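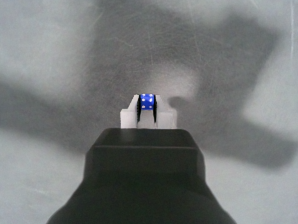 Good morning, everyone, and thank you for coming in so early — I know the coffee line was long. I want to spend our time on the money side of buying a first arm, the part that kept me up most of last December. When we started at Prurodwood we had a line in the budget that said "robot" and one dollar figure beside it, and I was rather proud of that line. It had no room in it for fingers. A little blue die held between two ridged black pads is a humble sort of job, but it's a good one to keep in your head while you read a quote, so please ask your supplier which fingers and pads are in the price and which are extra. Ours were extra. (Pause, let people write that down.)

The fingers came to $662 a set, and I'd planned for one set. We ended up ordering 4, partly for spares and partly for the odd-shaped parts our Kinden line runs on Thursdays. Then there was the mounting plate, the freight out to Tirkumgate, and two days of training, and by the time Mirela Araújo had added it all up for me on the back of an agenda we were $3,182 over. She was very kind about it. I've kept the agenda.

(Next bit slowly, I always rush it.) So my suggestion, for whatever it's worth, is to try the work in simulation before you sign anything. We did ours with Thevar, who set up a plain grey tabletop and our gripper on screen, and we spent nearly 700 hours of computer time on grasping small things. I'd have paid for that out of the travel money if I'd had to! It won't tell you what your floor will cost to level, mind you, or how your operators will feel about the noise. Get those priced separately and put them on their own lines, with a name beside each one.

If there's time, tell the story about the pallet jack. If not, go straight to questions, and remind people the blank budget sheet is on the table by the door — take two, your colleague will want one.

Prurodwood speaker notes | Contact: Mirela Araújo | Back to top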